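2026年9月12日
文/费姆克·格鲁恩(Femke Groen)

第四节 公用零钱箱的设置与使用

本节适用于德鲁斯特洛(Drustlow)合租楼各层的公用零钱箱。前三节讲的是洗衣机、门禁和那台脾气不太好的热水器,如果您是为了热水器翻到这里的,请往回翻,并祝您好运。

4.1 准备材料

您需要:

带盖纸箱一个,鞋盒大小即可。旧的优先,新纸箱太硬,开口时容易划到手。
浅口金属盘一只,带一圈边沿,用来临时放硬币。
美工刀、直尺、铅笔。
封箱胶带。
一张平整、不摇晃的桌子。

注意:请勿使用印有“贵重物品”字样的纸箱。二楼用过一次,效果和您想的一样。

4.2 开投币口

1. 把纸箱合好,长边朝向自己。先不要封死,后面还要伸手进去清理碎屑。

2. 在顶面居中位置用铅笔画一条横线,长度为35毫米。楼里流通的最大硬币能轻松通过,手指则不能。开得太长的箱子我们也见过,那种箱子一般叫作“自助取款处”。

3. 沿直尺划第一刀,力度要轻。第二刀再切透。纸箱用久了会发软,一刀到底多半会把周围压出一个坑。

4. 在第一刀旁边平行再划一刀,取下中间的细纸条。缝的宽度以硬币竖着能滑下去为准。拿一枚试,不要拿一把试。

5. 缝的两头如果有毛边,可以修,也可以不修。约勒·阿尔茨(Jelle Aerts)花了一整个晚上用砂纸打磨他那层的投币口,最后把缝磨成了一个椭圆。毛边不影响投币。

小心:美工刀用完请收回刀刃,放回厨房左边第二个抽屉。不要放在纸箱里。不要问我们为什么要专门写这一条。

4.3 封箱

1. 打开箱盖,倒掉纸屑。

2. 合盖,用胶带封住顶面的盖缝,避开投币口。把投币口也一起封上的情况,每年都会发生一回,通常在12月,通常是同一位住户。

3. 底部翻过来再贴一道。硬币比看起来沉,底部松脱时声音很大,而且总挑夜里。

4. 摇一摇空箱。应当没有声音。如果有声音,请回到第1步,您的纸屑没有倒干净,或者您把铅笔封进去了。

4.4 摆放

1. 箱子放在桌面上,长边朝外,离桌沿留出一个盘子的余地。

2. 金属盘放在箱子正前方,尽量靠近箱子的前沿。投偏的硬币会落在盘子里,不至于滚到冰箱底下。冰箱底下的硬币按本手册附录二处理,附录二至今没有写完。

3. 桌上别的东西请挪走。调料瓶、遥控器、半个洋葱,都不属于零钱箱的组成部分。

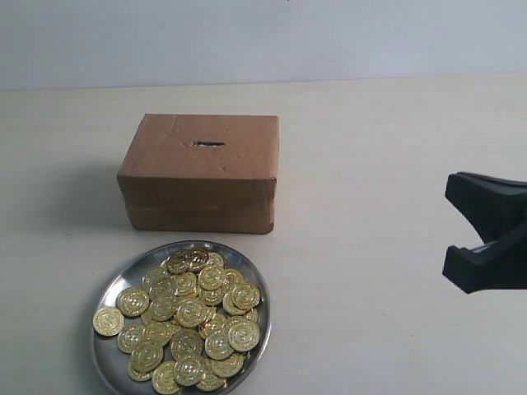

4. 摆好之后不要再“稍微调整一下”。零钱箱的位置一旦三天换两次,大家就会把硬币放在原来的地方,也就是什么都没有的地方。

提示:请不要给箱子贴眼睛、画嘴或者起名字。四楼的箱子叫“赫尔曼”,到现在没有人忍心把它拆开,里面的钱也就一直没有取出来。

4.5 日常投币

1. 先把硬币放进盘子,把纽扣、代币和口香糖包装挑出来。盘子就是干这个用的。

2. 一次拿一枚,竖着投入。不要整把往缝里塞。卡住以后请看4.6。

3. 洗衣每次投20分。烘干另算,按洗衣房门后的价目表执行。价目表被水汽泡过,看不清的那一行请按较高的那个数字理解。

4. 不找零。盘子里的硬币不是找零。已经有人就这一点同我们进行过相当深入的讨论,结论仍然是不找零。

5. 投完以后,盘子应当是空的。留在盘子里的硬币视为尚未支付,无论您当时的心意有多么真诚。

4.6 卡币处理

硬币卡在缝里时,请按以下顺序处理:

1. 用指尖轻轻往前推一下。

2. 不行的话,用一张硬卡片从旁边压下去。会员卡很合适,它终于派上了用场。

3. 仍然不行,把箱子拿起来,缝朝上,左右轻晃。

4. 还是不行,请停手,在厨房的本子上留言。不要用餐刀撬。投币口每撬一次就大一圈,大到一定程度,请参见前文“自助取款处”。

小心:不要把箱子倒过来拍打底部。箱子上的折痕和凹坑有一部分来自搬运,另一部分来自奥代尔·丹塔斯(Odair Dantas)的这种处理方法。

4.7 清点与取款

1. 箱子明显变沉,或者抬起来时底部往下坠,就该清点了。不必等它自己提醒您。

2. 清点须有两人在场。一个人数,另一个人看着他数,中途不聊天。聊天的那几次都得从头再来。

3. 用美工刀划开顶面的胶带,不要扩大投币口,更不要从侧面另开一个门。侧门很方便,问题就在于它很方便。

4. 硬币分几次倒进金属盘,数完一盘记一笔。盘子比较浅,一次倒太多会越过边沿,到时候全楼的人都会知道您在清点。

5. 总数写在本子上,两人签名。字迹请让第三个人能认出来。海斯·梅尔滕斯(Gijs Mertens)的签名我们已经默认是一条波浪线。

6. 钱装进信封,交给约瑟芬·梅耶尔(Josefien Meijer)。她不在时请等她回来,不要从门缝里塞进去,她家的猫对信封另有看法。

注意:箱内累计将近500枚硬币时,底部胶带就不太可靠了。请提前清点,也请用双手托底搬动,不要捏着盖子提。

4.8 保养与更换

纸箱不用擦。真的不用擦。湿抹布会让顶面起皱,投币口随之变形,接着您就又回到4.6了。

金属盘可以洗,洗完擦干再放回原处。它拿去装过饼干之后,也请洗完再放回原处。顺序反过来,先装硬币后装饼干,则不在本手册的支持范围之内。

桌面上的污迹用干布擦即可,擦不掉的就让它待着。

出现下列情况时请更换纸箱:

投币口能伸进两根手指。
底部的胶带层数多到看不见纸板。
箱角压塌,盖子合不拢。
箱子受过潮,闻起来像地下室。

旧纸箱清空后压平,放进纸类回收。压平之前请再摇一次,卡在折边里的硬币归公用账户所有,谁摇出来的都一样。换箱日期记在本子最后一页,胶带用完了也写在那一页,并请写明是哪一种胶带。上次只写了“胶带”,结果买回来的是绝缘胶布,黑色的,我们现在还有很多。

下一节:公用冰箱的分格与标签。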